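3 製作と作業環境

3.1 製作の方針

本章では、共同工作室において著者が製作した履物整理用の双腕システム(以下、Nildenと呼ぶ)の構成と、その製作過程について述べる。前章で述べたように、家庭内の片付け作業を対象とする研究では、完成品のロボットを購入して用いる場合が多い。しかし本研究では、個人または小人数の利用者が共同工作室の設備だけで組み立て、故障したときには自分で直すことができる構成を目標とした。そのため、部品の選定においては、性能の高さよりも、工具の入りやすさと交換の容易さを優先した。

製作の場所は、会員制の共同工作室Barnachである。Barnachには卓上ボール盤、帯鋸盤、樹脂用の積層造形機、はんだ付け用の机が備えられているが、金属の精密な切削加工を行う設備はない。したがって、腕の本体は市販の関節モジュールを連結して作り、自分で加工する部分は、台座、ケーブルの留め具、および手首と手先の間の変換板に限定した。変換板は初めに樹脂で造形したが、負荷をかけた状態で締結部が少しずつ緩むことがわかったので、アルミニウム板を手作業で穴あけしたものに置き換えた。穴の位置の誤差は、変換板の側を長穴にすることで吸収した。この方法は精度の点では望ましくないが、組み付けた後に手先の座標を校正するため、実用上の問題は生じなかった。

3.2 腕と手先

Nildenは左右で異なる手先を持つ。一方の腕には多指ハンドを取り付け、もう一方の腕には小型のグリッパを取り付けた。両方に多指ハンドを使う構成も検討したが、費用が大きくなること、また、履物を棚に戻す作業では片方の手が押さえる役割に回ることが多いことから、このような非対称の構成とした。多指ハンドは親指と残りの指で物を包むように把持できる。グリッパは開閉の一自由度だけであり、制御は簡単である。

腕の一番根元に近い部分には灰色の布の袖をかぶせた。これは配線の保護と、動作中に利用者の衣服が関節の隙間に入ることを防ぐためのものである。最初の試作では袖を長くし、手首の近くまで覆ったが、布が手首の回転に引かれてしわになり、可動範囲の端で抵抗が生じた。そこで袖を短くし、手首付近ではケーブルを腕の背面に沿わせて外に出す形に変更した。外に出したケーブルは見た目がよくないものの、断線の位置をすぐに探すことができるという利点がある。製作の期間中、断線は2回発生し、いずれも手首付近の屈曲部であった。

ケーブルの余長の決め方については、適切な文献を見つけることができなかった。本研究では、手首を可動範囲の両端まで動かし、最も引かれる姿勢でケーブルが張らない長さを実測した。余長が長すぎると、ケーブルが棚板の角に引っかかることがあった。このため、最終的には前腕側に一か所の固定点を設け、そこから先だけを自由にした。固定点の位置は、前腕の節の中央よりも手首に近い側とした。

3.3 制御ソフトウェア

動作の生成には、著者が作成したプログラムWulisを用いた。Wulisは、頭部カメラの画像から履物の輪郭と向きを推定する部分と、推定した向きに応じて接近の経路を選ぶ部分からなる。経路の候補はあらかじめ人の手で腕を動かして記録したものであり、記録した動作は全部で845本である。このうち、関節の速度が急に変化したものや、途中で手先が棚板に触れたものも除かずに残した。失敗に近い動作を含めたほうが、接触が起きたときの復帰動作を学習させやすいと考えたためである。

画像と関節角度は同じ時計で記録する必要があるが、Barnachの無線回線は利用者が多い時間帯に遅延が大きくなる。初期の記録では、画像が関節角度より遅れて保存され、手が履物に届く前に指が閉じるような不自然な対応関係が生じた。この問題は、カメラを有線で接続し、時刻を腕の制御用計算機の側で付けることにより解決した。6月より前に記録したデータは、この問題を含むため学習には用いていない。学習に用いた静止画像は3,336枚である。

3.4 棚と枠

対象とする棚Mbekiは、棚板が手前に向かって段状に出る形の木製の履物棚である。棚板と背板は明るい色の木材を用い、背板の上端はねじで留めた。通常の棚では、上の段の板が下の段の履物を隠し、カメラから見えない領域が大きくなる。段状の形にすることで、上方からも各段の履物の全体が見えるようになり、また手先が上から入るための空間を確保することができた。一方で、奥行きが大きくなるため、狭い玄関には向かない。この点は今後の改良が必要である。

棚は黒い金属の枠の中に保持した。初めは棚を床に直接置いていたが、ハンドが履物を押し込む際に棚全体が少しずつ後ろに動き、数回の試行の後には校正した位置からずれてしまった。枠を用いると、棚の位置を毎回同じ場所に戻すことができる。また、枠の部材は工具なしに近い手間で位置を変えられるため、棚の高さを変える実験にも利用できる。枠の組み立てにおいては、直角を出すことが最も時間のかかる作業であった。四隅を一度に強く締めるとゆがみが残るので、すべてを軽く締めた後、対角の長さを比べながら順に本締めを行った。

床はカーペットタイルである。硬い床に比べて枠の脚が滑りにくいが、わずかに沈むことがあり、重い工具を枠の横に置くだけでも水平が変わった。このため、実験の前に水準器で確認することを手順に加えた。電源と信号の配線は棚の横の床に置いている。腕の動作範囲には入らないが、人が棚に近づくときには足元に注意が必要であり、配線をまとめることは残された課題である。

3.5 対象の履物と把持の方法

対象には、底の厚いスライドサンダルを選んだ。スライドサンダルはひもや留め具がなく、甲の部分に開口があるので、指を差し込んで持つことができる。他方、甲の部分が柔らかい製品では、外から挟むと形が変わり、把持の位置が安定しない。予備実験において、外側から側面を挟む方法と、開口に指を入れて甲を挟む方法を比較したところ、後者のほうが持ち上げ後の姿勢のばらつきが小さかった。前者では、底の厚みのために指を大きく開く必要があり、隣の履物に指の背が当たることも多かった。

図3に、上の段のサンダルに対して後者の方法を適用している場面を示す。左側のサンダルは傾いており、ハンドによって一部が持ち上げられている。指先の一つは開口の中に入っている。下の段には灰色の一足と淡い桃色がかったベージュの一足を置き、隣り合う履物の色が異なる条件とした。

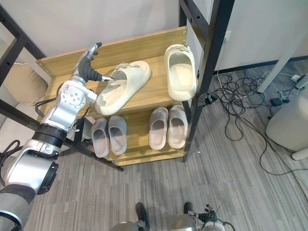

図3 多指ハンドによる上段左側のサンダルの把持。画像下部中央はもう一方の腕の一部。

把持の際の指の閉じ方は、次のように決めた。まず親指を甲の外側の近くに置き、次に他の指を開口の方向へ曲げる。すべての指を同時に閉じると、サンダルが親指に触れる前に回転し、つま先の向きが変わってしまうことがあった。閉じる速度は遅いほうが安定するが、遅すぎると一回の試行にかかる時間が長くなる。本研究では、接触を検出するまでは速く、検出した後は遅くする二段階の方法を採用した。

接触の検出には指の関節を動かすモータの電流を利用し、専用の触覚センサは使用していない。電流による検出は、柔らかい甲に触れたときの変化が小さく、検出が遅れる傾向がある。この遅れは、サンダルの材質が硬い場合にはほとんど問題とならなかった。柔らかい製品に対しては、電流のしきい値を6段階に変えて調べ、誤検出の少ない値を用いた。しきい値は手先の温度によっても変わるようであり、長時間の運転の後には再調整を行っている。

3.6 製作上の問題点

最も多く時間を費やしたのは、腕の組み立てではなく、組み立てた後の校正であった。Barnachは共同の場所であるため、他の会員が作業机を動かすことがあり、そのたびに照明の当たり方が変わった。明るい色のサンダルは壁の色と近く、照明によっては輪郭の抽出に失敗した。この場合には、背板の色を暗くすることが有効であると予想されるが、今回は木材の色のままで実験を行った。

また、共同工作室では装置を常に組み立てたままにすることが難しい。台座には位置決めのピンを設け、腕を外しても同じ位置に戻せるようにした。ピンの穴は使用を重ねるうちに広がるので、金属のブッシュを圧入している。ブッシュの交換は手で行える程度の作業である。校正の手順と、台座の寸法の詳細については付録Bに記載した。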